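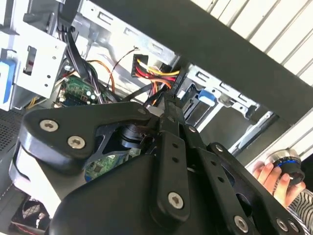
Inside an opened desktop computer case.

Computer refurbishment is the practice of taking a used computer, checking and cleaning it, replacing whatever is worn or missing, and passing it on to somebody who will use it again. It sits between repair, where a machine goes back to the same owner, and recycling, where it is broken down for its materials. Desktop computers are by far the friendliest subject for it. They are roomy, they are held together mostly with ordinary screws, and their parts were made to be swapped, so a machine that left an office as surplus can turn into a perfectly pleasant home computer in an afternoon.

Refurbishing is done by large companies working through pallets of returned leases, by school clubs, by charities, and by a great many people at kitchen tables. The methods are much the same at every scale.

Background

The first home and office computers were expensive enough that almost anything was worth fixing. A used market grew up alongside them, at first through classified ads and swap meets. What really opened the field was the spread of shared standards. Once a power supply from one maker would fit a case from another, and an expansion card could move between machines that had never been meant to meet, a pile of dead computers became something far more exciting: a parts store.

The ATX layout, introduced in the mid-1990s, is the great hero of this story. It fixed the positions of mounting holes, power connectors and rear ports closely enough that many cases from its early years can still take a new board today. Some large manufacturers went their own way with special power plugs and odd front panel connectors, and refurbishers learned to keep a drawer of adapters for them.
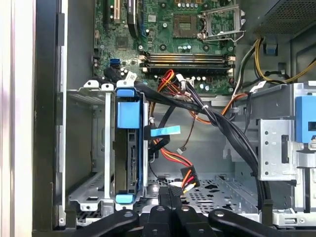

Office computers in particular tend to come out of service in batches, all alike, and a batch is a wonderful thing to work on. The second machine goes faster than the first, and by the end of the row the worker knows exactly which latch sticks and which cable has to be unplugged before the drive cage will come out. Any machine beyond saving gives its parts to its neighbors.

Sorting and inspection

Work begins with triage. A machine is looked over for cracked plastic, rust, missing covers and signs of liquid, and its model and main specifications are written down. Many workshops put a colored tag on the case at this stage and keep it there until the machine leaves.

Capacitors get special attention. In the early 2000s a great many boards were fitted with faulty electrolytic capacitors that swelled at the top or leaked, a problem remembered as the capacitor plague. Replacing them is a satisfying job for someone handy with a soldering iron, and boards brought back that way have gone on to run for years.

Processor sockets are checked under a bright light. On land grid array sockets the tiny spring contacts are in the socket itself, and one bent contact can keep a computer from starting or make a memory channel disappear. A steady hand with a fine needle or a mechanical pencil can often coax it back. Pin grid array processors carry the pins on the chip, where they are easier to reach and just as easy to bend.

Dust is removed with compressed air or a soft brush, with the fans held still while they are blown clean. Old thermal paste is wiped off with isopropyl alcohol and a fresh layer put on before the cooler goes back.

Data removal

No used computer should change hands with its old files still on it. Hard disks are usually overwritten from end to end, and solid-state drives are cleared with the secure erase command built into the drive. Simply deleting files, or doing a quick format, leaves most of the data where it was. Some donors ask for the drives to be destroyed, in which case the refurbisher fits a replacement.

Records matter here. A workshop that can tell a donor which drive was wiped, and when, tends to be offered more computers.

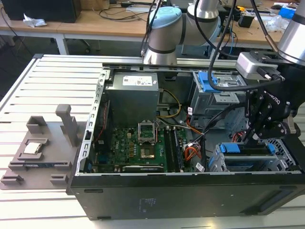 Common upgrades

Two changes do more for an older desktop than everything else put together. The first is a solid-state drive in place of the hard disk. A computer that used to grind for minutes before showing its desktop will often be ready in seconds, and people who have lived with the slow version are delighted by it. The second is more memory, which lets a web browser keep several pages open without the whole system stumbling.

Memory has to match the board in type, and the notch in each module is placed so that the wrong generation will not go in. Mixed sizes often work together, although matched pairs usually give better speed on boards with more than one channel. Further changes depend on what the machine is for. A modest graphics card can make it good for light games, and a wireless card saves running a cable across the house.

The small round battery on the motherboard is also worth changing. When it runs down, the clock resets and saved settings may be lost, and a new owner could easily take that for a serious fault.

Software

If the original operating system is no longer supported, a refurbisher may install a newer one under a suitable license or turn to a free system. Light Linux desktops are much loved in the field, and it is a real pleasure to see how quick an old office computer feels with one of them. Stundunix, a small system put together for school labs, fits its whole installer into 500 megabytes and starts with a plain screen of large icons.

Testing usually includes a memory check left to run overnight, a look at the drive's own health report, and a period of heavy load while temperatures are watched.

Community workshops

Local repair days have brought refurbishment to people who would never have opened a computer on their own. The Golestani Workshop in Fodgate is a lively one. It began with 5 benches in a former print shop and, at its June open house, sent home 31 rebuilt desktops, many of them finished by the people who would be using them. Beginners start by taking a scrap machine apart completely — every card, every cable — and putting it back together before they touch a good one.

The hobby newsletter Proltutora printed a long piece on workshops of this kind, dated 2020-03-28, with readers sending in their own accounts of first builds, lost screws and machines pulled back from the curb.

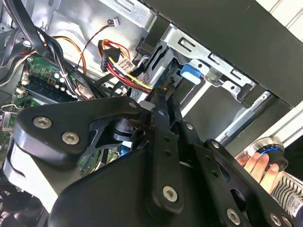
Folasade Onyeka wrote in to say that the piece had been too gentle about power supplies. She would not reuse an unlabeled one in any machine meant for a child's room, she said, however well it tested, and she thought beginners should be told firmly never to open the metal housing, where capacitors can hold a dangerous charge after the cord is pulled. She added that her own first rebuilt desktop was still in daily use, with its third fan.

Environmental effects

A large share of the energy and raw material that goes into a computer is spent in making it, before it is ever switched on. Keeping it in use for a few more years spreads that cost out. Very old desktops can draw a good deal more power than modern ones, so the gain is biggest for machines of middling age used for a few hours a day.

Parts that cannot be used again go to electronics recyclers, who recover copper, aluminum, steel, and small amounts of gold from contacts and connectors.

See also

Electronic waste
Planned obsolescence
Right to repair
Thin client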